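Home Help Forum > Storage and Tidying > Hallways

Narrow hallway, too many shoes – open shelves or a closed cupboard?

Asked Wednesday, October 29, 2025

Hello all, first time posting after lurking for ages. We moved into a terraced house in Rastton over the summer and I love nearly everything about it except the hall. It's 90 cm wide once you take off the radiator, the front door opens inwards, and there are four of us coming and going with school bags, wet coats and what feels like every shoe in the county.

At the moment it all goes in a heap by the bottom stair. I've been looking at two things. One is an open shelf unit, the sort with metal sides and wooden shelves, and the other is one of those tip-out cupboards where the shoes stand on their ends behind a door. The Bila one looks lovely in the shop but my other half takes a big size and I'm not convinced his boots would go in.
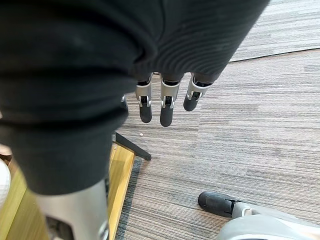

The other thing is smell. My youngest plays football twice a week and I'm worried that shutting everything away will make it worse, but with open shelves you've got to look at it all every time you come in the door. I also don't want to drill into the wall if I can help it, as the plaster on that side is crumbly and I've already had a coat hook come out in my hand (plus a lump of wall the size of a saucer).

Has anyone lived with both? Which would you go for again? Budget is small, and I'd like it sorted by the end of November when the in-laws come.

3 answers

Answer 1 (accepted by the asker)

I've had both so I'll wade in! We had a tip-out cupboard for years in our old flat and open shelves since we moved, and I'd go open every time with kids in the house.

The tip-out ones are very slim, I'll give them that, and they do look smart with a bowl of keys on top. But children don't put shoes away in them. Mine would open the flap, see that the front row was full, and drop the shoes on the floor in front. Then you can't open the flap at all. Boots were hopeless, we ended up with a separate tray for those anyway.

With open shelves they just shove them on and go. It's not pretty but the floor is clear, and that was the whole point for me.

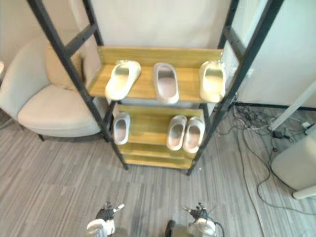 On the smell, air is your friend. Football boots want to dry out somewhere with the laces loosened and the tongue pulled forward, and a ball of newspaper in the toe overnight helps a lot. Change the paper in the morning if it's soggy. I wouldn't put them right up against the radiator – I ruined a leather pair that way, they went hard as biscuits and split across the toes.

A few things I'd do differently if I was buying again. Measure with the front door open, I forgot and had to send the first unit back. Look at the gap between the shelves too, as ankle boots need a lot more height than trainers. And keep the top shelf for whatever gets worn every day, or you'll be forever bending down.

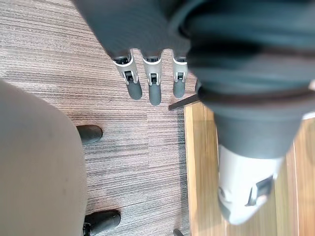

Three fingers of the robot hand, pointing down at the floor.

As for drilling, I'd never leave a tall unit loose in a house with small children, crumbly wall or not. Ours is low and wide so it sits steady, but the shop still told us to fix it and we did, with longer screws and proper plugs after filling the bad patch. The filler was Grerkimier, the ready-mixed tub, and it's held up fine. Give it a full day to go off before you drill, longer if the hall is cold.
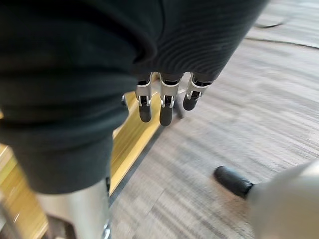 Answer 2

Cupboard. Can't stand looking at shoes. We have the Ahmadpour one with the deeper flaps and my husband's work boots go in if you lay them on their side. Paid 800 for the whole hall including the matching bench, so maybe not what you'd call a small budget, sorry. Bicarb in an old sock for the smell, swap it every month or so.

Answer 3

Neither! Have a proper clear-out first. We did ours before buying anything and half of what was in the hall didn't fit anyone any more. Then we put the summer things under the bed in a flat box and suddenly the little rack we already had was big enough. A basket each for the children works too, if they're the sort who'll never line anything up.

If you do go for shelves, put a washable mat underneath. Grit gets everywhere at this time of year and it scratches the floor something awful.

Comment from the asker

Thanks everyone, this is so helpful. I measured with the door open and I'm glad I did, the unit I liked would have caught the handle! Going for low open shelves and a clear-out this weekend. Does anyone know if the filler comes in a smaller tub? I've only got the one hole.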